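Posted 9/21/20 in Food, Days Out. Tags: chilli, factory tour, paprika, sauce, smoked things, Elholm

Quick one, typing this before dinner. Did the Flilar open day at Elholm. They make the chilli paste in the squat jars, plus dried paprika and a bean mix I've never liked much. Been meaning to go since April, kept missing the bookings.

22 of us on the tour, hairnets on, two groups. Ours went to the drying room first. Smell hits you at the door – sweet, bit like burnt capsicum on the barbie. My eyes were going before anyone else's. Racks up to the ceiling, peppers split and laid skin down. They dry them slow, the guide reckoned fast drying makes them bitter. Wouldn't say what temperature.

Then the kettles. 800 litres each and they only run 2 at a time. Onions go in first, for ages, then garlic, then the paste. No water added at all, which suprised me, I always tip in half a cup. Stirring is done by a big slow paddle but somebody still scrapes the sides by hand.

Tasting was the good bit. Three pastes on plain rice. The mild is mild. The Govham Hot is the one in the shops and tastes better there than at my place. The Suksawat one is new, more lime in it, some kind of fermented bean, has a real kick at the end. Went back for seconds of that. Lady beside me went back for fourths.

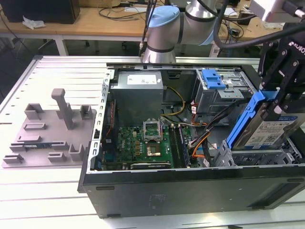
Shop at the end is small and cash only, so bring some. Bought four jars of the Suksawat and a bag of smoked paprika, 35 dollars all up. Paprika is darker than the supermarket stuff and you need less – put my usual spoonful in a goulash and it took over the whole pot. Half a teaspoon is plenty.

Parking is rubbish, go round the back by the silos. Tour runs an hour and a bit. Flat shoes, no thongs, they turned one bloke away. Kids are OK but teh drying room is rough on little eyes.

Recipe for the beef chilli with the new paste coming next, once I've got the beans right.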